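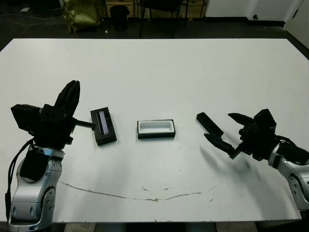 Idstead Op-Ed Corpus

A collection of newspaper opinion columns on government and free speech, labeled for loaded language. Version 2, released 13/07/2023.

What is in it

There are 103 columns, split into single sentences. Each sentence has the column ID, the sentence text and a label: loaded, neutral or unclear. "Loaded" means the wording pushes a judgment about a politician, party or policy beyond what the sentence reports. Sarcasm counts as loaded if the annotator could say what was being mocked.

Headlines are kept in a separate file. They are usually written by an editor and run hotter than the column under them.

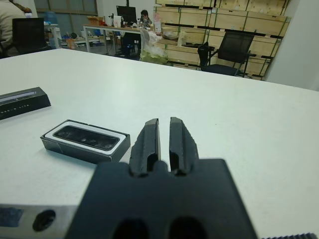 Quoted speech was the hardest part to label. If a columnist quotes a senator calling a bill "a disgrace," the sentence is marked neutral unless the columnist adds a comment to it. Version 1 did this differently, so scores from the two versions should not be compared.

Labels

Ebere Odukoya and Salamatu Balogun labeled every sentence separately. Musa Wike settled the disagreements. The guidelines were last changed in May, and 9 columns were relabeled after that.

Known problems

Columns about federal agencies are overrepresented. Local politics is thin. Very short columns, under 200 words, were left out.
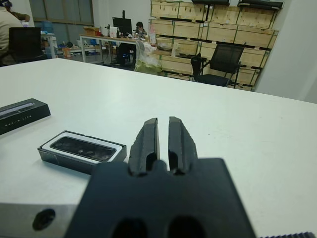
Can I use the labels to rank columnists by bias?
Please don't. Most writers have only one or two columns in the set, and a loaded sentence may still be accurate.

Contact

Send label corrections to Sayaka Onishi, with the column ID and the sentence.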